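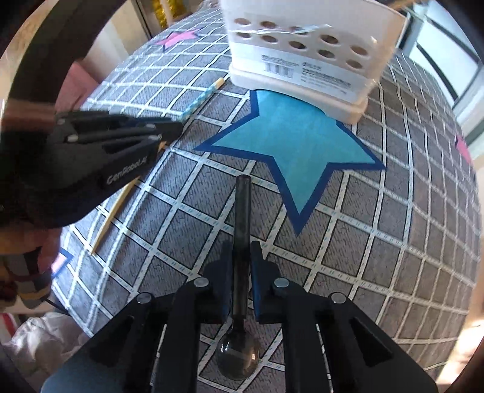

Attachment 1: Utensil holder with product label and clear tape, spoon in the foreground.

Cuketau Household Goods, Customer Service
Ticket 561
Opened: Wednesday, August 4, 2021
Product: Hastotico utensil holder, two compartments
Category: Stability, label removal
Status: Closed

Summary of request
The customer reports that the utensil holder leans and sometimes falls over when it is filled with chopsticks and long-handled spoons. The holder is kept on the dining table between meals and is carried to the kitchen for washing. The customer also asks how the front label and the tape should be removed, and whether the holder may be used before this is done.

Information requested from customer
The service desk asked for the following: the type of surface on which the holder is placed, the kinds of utensils stored in it, and whether they are placed handle down or handle up.

Customer response
The holder stands on a cloth-covered table. Wooden chopsticks and metal spoons are stored together, in no fixed order. The customer states that the holder stands level when empty. When all the chopsticks are dropped into the same compartment, it begins to lean toward that side, and it has fallen 3 times during clearing up after dinner.

First assessment
No fault in the base was identified from the information supplied. Uneven loading was considered the most likely cause. The customer was asked to take everything out, sort the utensils by kind on the table, and check the base for flash (a thin ridge of plastic left over from molding).

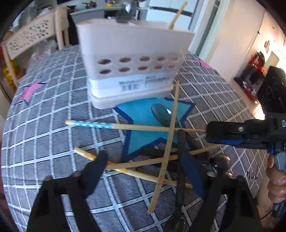
Attachment 2: Chopsticks and dark-handled cutlery on the tablecloth, holder behind.

Result of check
The customer found no ridge on the base. A fold in the tablecloth was found under one corner of the usual storage spot and has been smoothed out. The service desk then issued these instructions for refilling:

1. Place the holder on a flat part of the table, away from the edge.
2. Put the metal spoons in first, handle down.
3. Divide the chopsticks between the two compartments. Keep pairs together.
4. Do not add serving utensils that are much taller than the chopsticks.

Label and tape
The tape may be peeled off by hand. For the label, soak the holder in warm water with dish soap for about 30 minutes and lift the label from one corner. Any remaining adhesive may be rubbed with a little cooking oil and washed off. Metal scrapers should not be used on the plastic. The holder should be washed and the label removed before regular use, as paper that becomes wet may shed into the drainage holes.

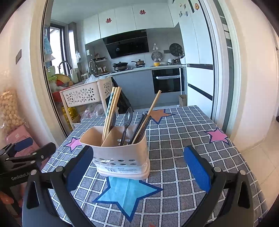 Snežana Stan: I have followed the instructions for a few days now and the holder has stayed upright. Dividing the chopsticks made the most difference. I would still suggest a heavier base, and a label that does not need half an hour of soaking. Could you confirm whether the holder is suitable for the dishwasher? The leaflet does not mention it.

Service desk reply
Hand washing is advised for this product. The suggestion concerning the base and the label has been forwarded to the product team. The leaflet is due for revision in November, and washing instructions will be added. No replacement is required. Ticket closed with the agreement of the customer; it may be reopened by replying to the most recent message.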